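Progress note to the Fitby fund, 28 April 2020

14 shares
2 comments

Hi all, quick catch-up from me on the Karabulut tool library, and I'm happy to say it's mostly good news!

Your second payment came through fine and most of it went straight into shelving and the deposit on the Ramell Street unit (the landlord finally signed, hooray). The catalog now stands at 567 items. I'd promised you 600 by this point, so I'm 33 short, and that's down to the Hamon donation being held up until they reopen their warehouse. I've got it in writing that it's still ours.

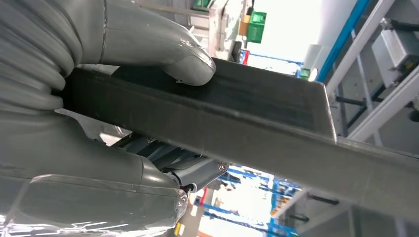
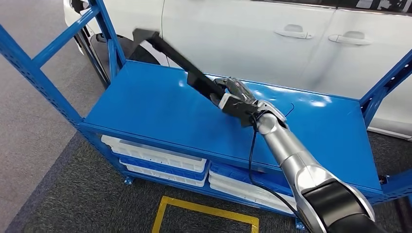
The second photo shows the blue metal shelving, with a white car behind it.

Lending is paused for now, obviously, so I've been using the time to redo the late fee rules, which were a mess. Members get 3 weeks on everything, then a reminder, then a small charge. I also dropped the paper sign-out cards and moved the whole lot into a spreadsheet, and my wrists are still complaining.

Insurance went up more than I budgeted for. I've covered it by putting off the front sign, so the total hasn't changed, but I'd like your okay on moving that money between lines. If you can let me know by email I'll update the budget sheet and send it over with the receipts. Next report comes in August.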